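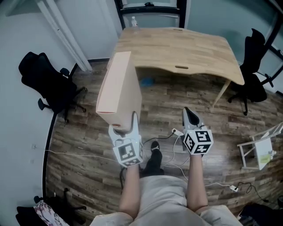 Ticket: Kotcombe series shows in wrong order, book 4 opens as book 5

Product: Pelix reader app + Pelix web shelf
Opened by: Bergþóra Lauritsen
Assigned: Pravesh Shezi
Priority: normal (was low)
Status: waiting on publisher

Original report

Reading the Kotcombe thrillers in order, or trying to. Finished book three last night, tapped "next in series", app gave me Salt Ledger. Got two chapters in before I realized the sister is already dead and everybody is being very sad about it. She was alive and buying a boat at the end of book three. So that's spoiled.

Book four should be The Clirgate Road. It's on my shelf, I paid for it. But the cover for Clirgate Road opens the text of Salt Ledger. And the cover for Salt Ledger also opens Salt Ledger. Cannot get to the real Clirgate Road anywhere.

Tried: closing app, restarting tablet, removing the download and getting it again. Same thing on the web shelf. Please fix or refund, I don't mind which, but I would rather read the book.

Pravesh, 9:40 am

Hi Bergþóra, sorry about the sister. Reproduced on my own account, so not your tablet. Two separate problems I think:

1. Series order. Our catalog sorts by the number field, and whoever loaded these put the novella in as number 4. Everything after it got bumped by one.

2. Wrong file behind the Clirgate Road cover. Different cause maybe. Checking.

Can you send me the first line of the copyright page in the one you have? Scroll back from chapter one, it's just before the dedication.

Bergþóra, 10:15 am

Copyright page says Salt Ledger, Eskildsen Books, "fifth in the Kotcombe series". Dedication is to somebody's dog. The novella I didn't know existed. Is it any good? Do I need it before four?

Pravesh, 10:30 am

Asked Hafþór, he's read all of them. His answer pasted in:

"Skip it for now. It's the deputy's origin story, set before book one, nothing in it matters until book six when he finds the letter. Read it any time before that. It's short and kind of slow, the ferry chapter is the best thing in it. Book four is the best of the lot so do not let her read five first." - Hafþór Zoëga

So that is the reading order covered. Back to the files.

Log, catalog side

- Novella number changed from 4 to 0.5. Saved. Series page updated after a cache clear, order is now right on web.
- App still showing old order. App keeps its own copy of series data. Pull down on the shelf to refresh, wait for the spinner to finish, then open the series page again. Worked on my phone, not on the test tablet.
- Test tablet: signed out, signed in, fine. So signing out is the fallback. Warn people that it drops highlights that have'nt synced.
- Checked three other Eskildsen series with novellas. One has the same numbering mistake, the lighthouse one. Fixed.

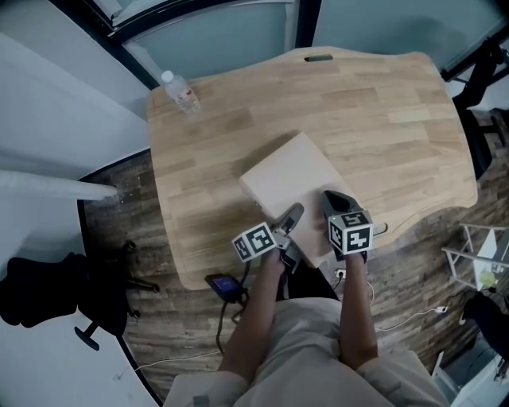

- File behind Clirgate Road: opened the upload record. Eskildsen sent a corrected text in March (typos, a missing paragraph in the courthouse chapter) and the file name on it is right but the contents are Salt Ledger. So it's been wrong at the source since then. Anyone who downloaded before March has the good one and won't notice unless they redownload.
- Old version is still in storage. Could roll back. Would bring back the missing paragraph problem. Asking Mesfin.

Mesfin Mersha, 1:05 pm

Roll back now. A missing paragraph beats a missing book. 37 people bought it since the swap and only one wrote in, which worries me a bit, how many of them think the series just got confusing.

Email Eskildsen for a proper file. Put a note on the product page until it comes.

Pravesh, 1:50 pm

Rolled back. Note is up. Emailed Sigrún Baldursdóttir at Eskildsen with both file names and a screenshot of the copyright page.

Bergþóra, please delete the download of Clirgate Road and get it again. Should open with the truck at the quarry. Your place in Salt Ledger is kept, if you ever want it.

Bergþóra, 2:20 pm

Quarry! Thank you. Order looks right too, after the pull down thing. Which paragraph is the missing one, so I know?

Pravesh, 2:35 pm

Courthouse chapter, right after the judge leaves the room. Reads like a jump. Will send it over when the corrected file lands. Leaving this open till Sigrún replies.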